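When the grip stopped letting go

2024-03-28

I have been doing pick-up runs with the hand-held gripper for a while now, moving small things between a cardboard box on the floor and the glass-topped table. On run 20 the left finger lagged. I squeezed, the right side closed, and the left came in late and stayed there when I released. 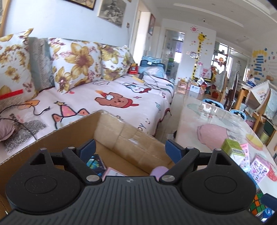 I kept going for 5 more runs, which was a mistake. The logged opening no longer matched the real one, so those runs are no good and I have deleted them. I also pinched the side of my thumb trying to free the finger by hand. No real harm done, but I should have powered it down first.

The cause was a bit of fluff wound around a pivot. Plush toys and throws shed more than you would think. I picked it out with tweezers, wiped the joint and ran the open and close check from my Rirkow notes until both sides moved together again.
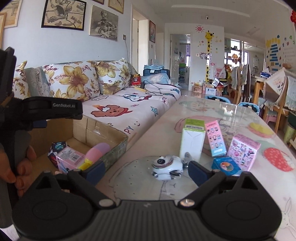

What I do differently now

Power off before fingers go anywhere near the linkage. Check the pivots every 4 runs when there is anything fuzzy in the box. If one side lags, stop and bin that run. The next full clean is down for August.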